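Care of Shared Glassware
Workshop and Preparation Room Guidance, Omlow Community Workshops

These recommendations apply to all members who use beakers, flasks and test tubes in the preparation room. Questions may be directed to Judit Magyar at the front office.
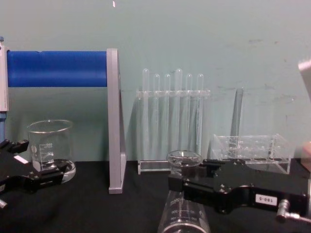 Washing

Glassware should be rinsed promptly after use, before residue has dried on the inner walls. Warm water and a mild, unscented detergent are sufficient for most purposes. Use a soft brush of suitable width for each vessel. Scouring powder and steel wool are not permitted, as both scratch the glass and wear away printed graduations. A final rinse with distilled water prevents mineral spots.

Drying

Test tubes are to be drained upside down on the peg board and returned to their racks only when fully dry. Beakers and flasks may be left on a folded cotton towel overnight. Measuring vessels should not be placed in the oven.

Handling

Carry a beaker with one hand around the side and the other beneath the base. Never lift it by the rim. Flasks should be held at the neck and supported from below when they contain liquid. Keep all vessels well back from the edge of the bench.

Acrylic Racks

Clean acrylic with a damp microfiber cloth and dish soap. Alcohol and glass cleaners containing ammonia may cause fine cracks and clouding.

Inspection and Storage

Before each use, hold the vessel to the light and check for chips or star-shaped cracks. Damaged pieces go in the marked bin beside cabinet 176. Beakers of 500 milliliters and larger belong on the lowest shelf. They should not be nested. Replacement test tubes may be requested from Tapio Laaksonen by noon on Sunday.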